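Onavcombe Hand-Held Gripper, Model 6
3 min read

The Onavcombe Model 6 is a hand-held gripper for recording manipulation examples. A person holds it, does the task, and the camera on the tool records what the fingers do. The recordings are used to train a policy that later runs on an arm with the same fingers fitted.

The finger tips are black rectangular blocks with flat inner faces. They are attached with screws from the top, and a worn pair can be swapped with the driver in the case. Use the same tips on the hand tool and on the arm. If the tips differ, the examples show contacts the arm can't repeat.

Set the table up before you start. A plain surface with light grain works well, and so does even light from overhead. Hard shadows that move with the operator are harder to deal with than a busy surface. Clear everything that isn't part of the task, then open the fingers all the way and check that both tips show in the lower part of the picture.

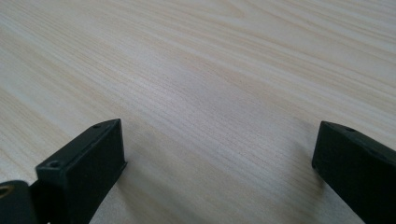 We recommend starting each example with the fingers fully open and a short hold of 3 seconds. The Hajdu software that comes with the tool uses the hold to mark where one example ends and the next begins. Without it you will be cutting recordings by hand. End the same way: open, lift clear, hold.

For a single pick-and-place task, plan on 100 examples as a first batch. Train on those, look at where the policy fails, and record the second batch around the failures. Change the start position of the part between examples. Change the operator too if you have more than one, as people approach a part at different speeds and from different sides.

Empty-table recordings are worth keeping. Label them "no part" in Hajdu and leave them in the set. A policy that has only seen tables with something on them will often close on nothing.

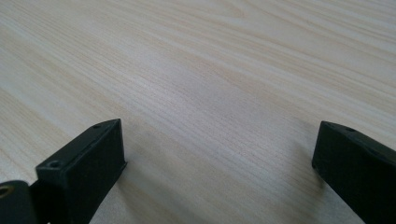
Finger opening is read from the picture, so there is no cable between the tips and the handle. Run the opening check at the start of every session and again after any tip change. It takes one full open and one full close. If the reading drifts, tighten the finger joints and repeat the check. Do not oil the joints — oil gets onto the tips and then onto the parts.

What's in the case
Gripper with tips fitted
3 spare pairs of tips
Driver and screws
Hajdu license card
Printed setup sheet

Options
The Dadura mount puts the same fingers on an arm. It is sold separately and needs its own opening check after fitting. Tips in softer material are planned for June.

Order number 2863. Tools ship from our Trindport workshop. Repairs go back to the same address — please pack the tool in its case with the fingers closed.

Contact | Repairs | © Onavcombe, January 2026 | Back to top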